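Chapter 5
Cleaning Smooth White Surfaces

Reading time: 21 minutes

A white surface shows what a patterned one hides. A hair, a fiber from a cloth or a speck of grit stands out on it at once.

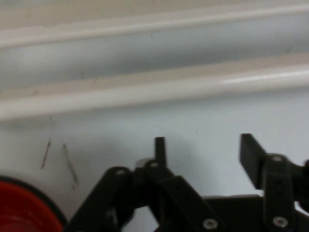

Smooth fixtures and fittings are made with rounded edges and shallow channels for good reasons. A rounded lip is easier to wipe than a sharp corner, and it chips less. A channel keeps water or crumbs from spreading. The same shapes also decide where dirt ends up. Loose material slides off the high parts and settles in the low ones, and a cloth drawn quickly along the top of a ridge will pass over the channel beside it without touching the bottom.

In this chapter you will learn to tell loose soil from stuck soil, to choose a cloth and a cleaner for each, and to work in an order that does not put dirt back where you have already cleaned.

5.1 Loose soil and stuck soil

Loose soil lies on a surface and is held there by very little. Hair, lint, dust and dry crumbs are the usual kinds. Stuck soil has bonded to the surface or dried onto it. Soap film, grease, hard-water scale and dried food belong to this group.

Loose soil should be lifted first, while everything is dry. Once a hair is wet it clings, and a wet cloth tends to push it along until it catches at an edge. Students in the Pilton housekeeping course are taught to pick up hairs with a folded dry cloth or a strip of tape before they open a bottle of anything.

A small dark mark can be either kind. Touch it lightly with the dry cloth. If it moves, treat it as loose. If it stays, leave it for the wet stage. A mark that remains after the wet stage may be a scratch or a chip, and rubbing harder will only dull the finish around it.

5.2 Working order

Start at the highest ridge and work down. Wipe each raised edge along its full length in one direction, then turn the cloth to a clean face. Clean the channels next, with the cloth wrapped over one finger. Finish with the flat areas.

Before you begin, move any cups, lids or other small items off the surface and wipe the spots where they stood. Wipe their undersides too, or they may leave a ring when they go back.

For the wet stage, the exercises in this book use a mild solution of 2 milliliters of dish soap in 200 milliliters of warm water. Do not use scouring powder on a glossy finish. The scratches it leaves are fine enough to miss at first, but they hold dirt, and the surface will look gray sooner after each cleaning.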